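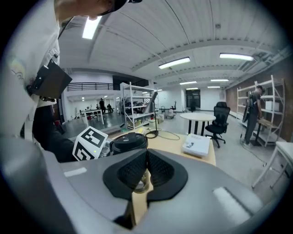

Petition handed in to the town council, clerk says it won't go to a debate. Can they do that?

Casance

I helped collect names for a petition against moving the polling station in our ward out of the library and up to the sports hall at Sornari Road. That is a long uphill walk for anyone without a car and the bus stops running at 7 in the evening, while polls stay open later than that. Our council is Flustholm. We got 2951 names over the winter, mostly on paper, and I handed the sheets in at the front desk in January.

I have now had a letter from the clerk's office. It says the petition has been "noted" and passed to the elections team and will not be put before full council. The petition scheme on the council website says anything with enough signatures gets a debate. We are well over the number. The letter gives no reason apart from a mention of "matters covered by separate procedures". It also says 19 signatures were struck out for having no address, but that doesn't take us anywhere near the limit.

Can the clerk decide this alone? And is there anyone I can go to above the clerk? One of our two ward councillors is in favour of the move so I don't expect help from him.

Přemysl Štefanec

Read the exclusions in the petition scheme. They are usually on the last page or in an appendix to the constitution (the council's rule book, which should be on the website under "How the council works" or something like it). Most schemes leave out planning applications, licensing, and anything where there is already a legal right to comment or appeal. Polling places very often fall under that, as the council has to review them from time to time and must ask for comments when it does. I expect that is what "separate procedures" means.

So the clerk may be right on the rule but the letter should have told you which rule. I would do the following.

Write back and ask which paragraph of the scheme the petition was refused under, and who made the decision. Keep it to a few lines. Ask for a reply in writing.

Ask the elections team whether a polling place review is open now, and if not, when the next one starts. If it is open, send the petition in again as a response to the review, with a covering page about the hill and the last bus. A response with facts about access carries more weight than a count of names.

Write to the other ward councillor, the one who isn't in favour of the move. A councillor can normally put a written question or a motion to full council. That doesn't depend on the petition scheme at all.

If you get no proper answer, use the council's complaints procedure first. The ombudsman will generally want to see that you have done that.

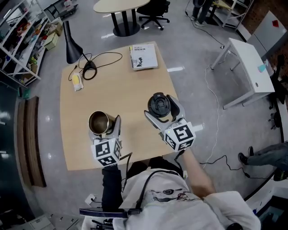 A steel cup and a black flip-cap lid held over a light wooden table.

Hrubý

had the same with ours about parking, they just sit on it. go to the local paper

Casance

Thank you both. Přemysl, I found the appendix and there is a line about "electoral arrangements", so you were probably right. I have emailed the elections team to ask about the review and will write to the other councillor tonight. The paper sheets are still with the clerk. Do I need to ask for them back, or will they count if I just refer to them?

Přemysl Štefanec

Refer to them and ask the clerk to pass the originals across. If you kept copies, hang on to those, but don't send them round to people or post them online, as they have home addresses on.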